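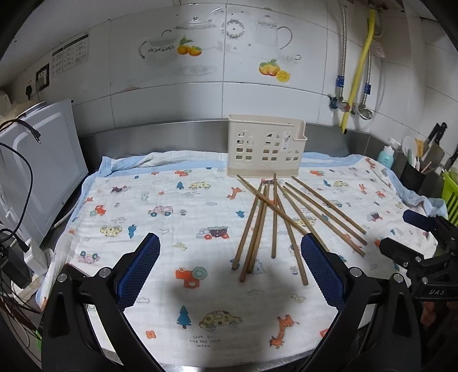 The river at Villalba was closed for salmon from January, and so in the evenings my father repaired his rods on the kitchen counter. He was slow in everything except fishing. I came home that winter without a job, and he gave me one corner of the counter and a box of old flies, and told me to sort them by size. My mother did not like this arrangement. She had spread her cloth there and put the chopsticks on it in a loose pile, thin and light brown, with the cutlery holder standing empty behind them, and she said that if one hook went into her cloth we would both eat outside. My father looked at the pile for a long time. Then he took one chopstick, held it by the thick end, and began to cast with it over the kitchen floor.

"Too stiff," he said.

He was thinking about the Trellier pool. All my life he was thinking about it. It lies below the old mill, deep on the far side, and the current there turns back on itself so that the line makes a belly and the fly runs away too fast. One fish was living there, or my father believed it. He had touched it 2 times in one season, and the second time it broke him and went down under the roots. He was still speaking about that fish as other men speak about a neighbor who moved the fence.

I had never caught a salmon. I had caught trout, and once a boot, and I could cast well enough that my father did not turn his head away. When the season opened he woke me in the dark and put his own rod in my hands. He said that his shoulder was bad. His shoulder had been bad for 20 years, and he had never given the rod to anybody.

We walked down through the wet field. At the mill he sat on the wall and opened the fly box on his knee. He passed over the big ones and took a small dark fly, one which I had put in the wrong row.

"This one," he said. "And throw the line up again after it lands. Let it sink before it starts to pull."

I did as he said. The first cast was poor, and the second was poor also. I moved one step down and cast again, and one more step, and my feet became so cold that I stopped to feel the stones. The sky over Lerneo was getting gray. I began to think about coffee. Then the line stopped, quietly, as if it had come against a piece of cloth under the water, and I lifted the rod too early, because I am like that, and there was nothing.

Behind me my father made a small sound.

I was ashamed to turn around. I looked at the place where the line had stopped, and the water there was moving the same as before. When I finally turned he was standing up from the wall – he had stood up so quickly that the box had fallen, and all the flies I had sorted were lying in the grass.

"He is there," my father said. "You felt him?"

"I felt him."

"He is there," he said again, and he went down on his knees in the grass and started to look for a bigger fly.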